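Ceasefire Monitoring and Verification: General Discussion
Thread: Relocation of the Ovar crossing point and the status of the Serrano line

Reading time: 6 minutes

registry_desk
Posted 10 Mar 2025

Members are invited to comment on the proposal to move the civilian crossing at Ovar to a site farther north along the Serrano line. The proposal was circulated in December by the joint technical commission and has received little attention outside the two delegations. The present crossing stands inside the village. It opens for pedestrians on a published schedule and is closed to vehicles, apart from ambulances and the monitoring mission's own cars.

The commission's stated grounds are the safety of the mission's personnel and the poor condition of the approach road. Residents on the eastern side have objected in a petition carrying 507 signatures. Their main complaint is that the new site would add 16 kilometers to the trip for people who cross for medical appointments, family visits, and pension payments.

I would ask that contributors keep to the crossing itself. There is a separate thread on the wider status talks.

northbank_observer

Thank you for opening the subject. I served with the mission at Ovar for two rotations and I support the move, with reservations. The present crossing sits in a hollow. Armed positions overlook it from both slopes, and on at least one occasion during my service the pedestrians had to be held in the waiting shelter until firing in the area had stopped. No one was hurt. The mission recorded the event as a minor breach, and I thought at the time that the classification was too generous.

The northern site is flat and open. Patrols can see it from a distance, and so can both parties. It would be much harder for either side to claim afterward that it had not known civilians were present.

My reservation concerns transport. If there is no bus, the new crossing will serve people with cars, and most of those who use Ovar do not have one.

clause_nine

I must disagree with the previous contributor. The ceasefire text names Ovar. It does not say "a crossing in the Ovar district" or "a crossing to be determined." Any change of location is therefore an amendment, and an amendment requires the signatures of both parties and a notice period. The joint technical commission has authority over repairs, opening hours, and signs. It has no authority to move the gate.

The practical arguments may well be sound. They should be put to the people who are empowered to decide them. Once a technical body has moved one fixed point on the Serrano line, it will be difficult to explain why it cannot move another.

northbank_observer

The annex allows "temporary adjustments required for the safety of users." I read the proposal as falling under that wording.

clause_nine

The proposal contains no end date. An adjustment without an end date cannot be called temporary. I would withdraw a good part of my objection if the commission wrote one in.

field_liaison_east

I work with returning families on the eastern side and would like to report what we hear from them, as their position has been simplified in this thread. The petition was not signed by one camp. Some signatories want the village crossing kept exactly as it is. Others would accept the northern site if the older gate stayed open for medical cases. A smaller group signed because they believe the move is the first step toward closing the line altogether, and they wanted their names on paper before that happened.

The fear of closure is not unreasonable. The southern crossing was suspended for road works and did not reopen. The road was repaired. The gate is still chained.

There is also the matter of the market. Women from the eastern hamlets bring cheese, eggs, and vegetables across in hand carts. They can manage the village slope. They cannot push a cart to the northern site and be home before curfew.

ganerthorpe_reader

May I ask whether anyone has seen the user numbers? The Ganerthorpe paper on pedestrian crossings says that Ovar handles 1,000 crossings in a normal week, but it does not say whether a return trip is counted once or twice. The distinction matters a good deal to any estimate of how many residents would be affected.

registry_desk

A return trip is counted as two crossings. The paper should have said so. I have asked the authors to add a note.

ganerthorpe_reader

Thank you. In that case, the number of people affected is smaller than the paper suggests, although I accept that the same people cross often and would carry the burden repeatedly.

field_liaison_east

Smaller, yes. It is also older and poorer than the general population of the district. I would be cautious about allowing a lower count to settle anything.

sensor_policy

I would like to address the monitoring equipment. The proposal assumes that the new site would be covered by the Prelteck ground sensors already installed along the northern section. Those sensors were placed to detect vehicles. Pedestrians on a gravel path are a different task, and the mission should confirm the performance of the equipment in writing before it reduces foot patrols. I have found no such confirmation in the published documents.

I also note that the data are shared with both parties after a delay of 3 days. For vehicle movements this is tolerable. For a complaint that a civilian has been detained at a gate, it is far too long.

northbank_observer

I agree on both points. Equipment should support patrols and should not be used as a reason to withdraw them. The mission did reduce patrols in the northern section after the sensors were installed, and residents noticed.

clause_nine

This supports my view that the matter is larger than a technical adjustment. It affects the location of the gate, the pattern of patrols, and the handling of complaints. Each of these was negotiated separately.

map_room_annex

I have read the exchange with interest and wish to add a point about the maps, which has not been raised. The proposal and the ceasefire text rely on different sheets. The older sheet shows the Serrano line passing to the west of the northern site. The newer sheet shows it passing through the site. If the newer sheet is used, the eastern half of the waiting area would stand on ground that one party considers its own, and a person could be held there under that party's regulations before reaching the gate.

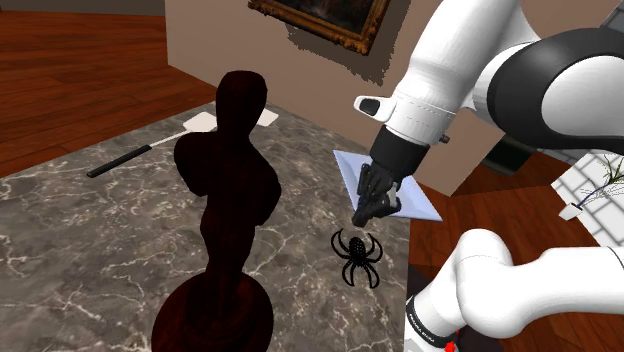
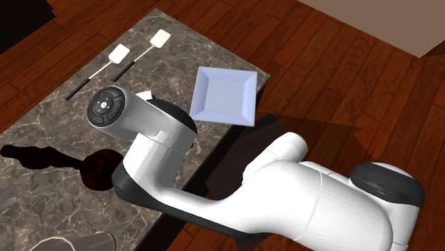
The footpaths at the northern site are recorded badly on both sheets, and this should be corrected before any gate is built. Herders and farmers have used those paths for generations and will go on using them whatever is decided. On the older sheet they appear much as the pale veins do in the countertop shown in these pictures: thin and irregular, running across the whole surface with no regard for where its edges fall. A line drawn over such ground will cut many paths, and each cut is a place where a resident may commit a violation without knowing it. I would recommend a joint walk of the paths by the two survey teams, with the mission present, and the results attached to the proposal as a third annex.

clause_nine

I was not aware of the difference between the sheets. The text refers to the older one by title. I would regard that as decisive.

northbank_observer

I would not. The parties have both used the newer sheet in their correspondence since the last review, and neither has protested. A joint walk is a sensible suggestion, and I would support it whichever sheet prevails.

field_liaison_east

If a walk is arranged, residents should be told of it in advance and in their own language. The last survey team arrived without notice, and several families believed that their fields were being marked for mines.

registry_desk

The comments on the map sheets, the notice period, and the sensor data will be forwarded to the commission's secretariat. Contributors who hold a copy of the older sheet with a legible legend are asked to contact the desk through the message form. The thread remains open.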